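# Fixing a handheld gripper that keeps losing its tracking marker (and eats fabric)

Last updated July 28, 2021

I lost most of April to this one, so I'm writing it up in case you're staring at the same garbage trajectories I was. The short version: my two handheld grippers worked great on cups, blocks, and boxes, and then we moved on to fabric and a whole pile of recordings came back unusable. The position trace would be smooth for a while, then one gripper would teleport to the other side of the room and snap back. If you replay that on a real arm, you get a very fast, very scary swing. Ours hit its force limit and stopped, thank goodness, but please don't find out the way I did!

## What you'll need

- Your grippers, with a printed marker on each
- A strip of soft fabric, nothing slippery to start with
- Your log viewer (I use Lanotis, anything that plots position will do)
- Canned air and a small soft brush
- Isopropyl alcohol and a lint-free cloth

## Step 1: Find out which failure you have

I spent days assuming I had one bug when I had two, and they look nearly the same in the plots.

Open the bad recording and zoom way in on a jump. If the marker detection drops out first and the position goes wild afterward, you've got a marker problem. If the marker is detected the whole way through but the finger opening flatlines, you've got a jaw problem, and you can skip to Step 4.

My worst file was 2792 frames long and had both. Frame 515 was where the marker went missing, and the finger opening froze later in the same take. (I had been blaming the firmware the whole time. Sorry, firmware.)

## Step 2: Do the fabric handoff slowly

Run one simple motion: hold the fabric up with one gripper and bring the other one in underneath it. Keep the marker side turned toward the other gripper's camera, even if your wrist complains. Mine does.
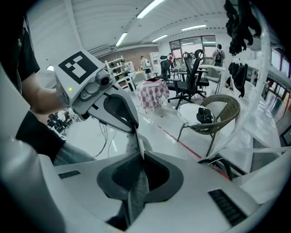

*Handoff test with the gray strip. The marker stays face up while the fabric runs down into the lower gripper.*

Play that take back right away, before you record another. If detection holds for the whole handoff, speed up a little and repeat. Mine was fine at a crawl and fell apart as soon as I moved at a normal pace, so I knew it was motion blur and could stop reprinting markers.

## Step 3: Fix the marker dropouts

Lock your exposure. Auto exposure was my real culprit: anytime the camera swung toward the windows, it readjusted and the white part of the marker bloomed into the black. I went to a fixed shutter of 1/200 and turned up the gain until the picture was bright enough to work with. It's grainier, but the detector doesn't seem to mind one bit.

Then wipe the marker and the lens. Fingerprints on a glossy marker are terrible under overhead lights, and I reprinted mine on matte paper in the end.

Last thing, go into your filter settings and set a limit on how far a pose can move between frames. Anything over the limit gets marked invalid. Don't let it interpolate! Interpolation is exactly how my teleporting gripper turned into a smooth, plausible, dangerous path.

## Step 4: Fix the stuck jaw

**Power off and unplug before you put your fingers anywhere near the mechanism.** I got pinched doing this with the power on. It was a small pinch, and I felt very dumb.

1. Open the jaw by hand, gently. If it fights you, stop and look for thread.
2. Pull any loose fibers out along the direction of the finger. Tweezers are fine.
3. Brush the finger pads. Lint packs into the texture and the grip gets weird.
4. Blow out the hinge with short bursts.
5. Power up with nothing in the jaw and redo the zero calibration.

Skipping number five cost me another afternoon. The jaw moved freely but the reading was still off, and I was halfway through an angry email to Zastton before I noticed.

## Step 5: Check before anything touches the arm

Replay the cleaned recording in simulation first, then on the arm at the lowest speed you have, with your hand on the stop button and everybody else out of reach. I now throw out any take with invalid poses in the middle of a grasp.

I also clean the hinges every 1000 grasps. For fleece, do it more often than that. Fleece is the worst.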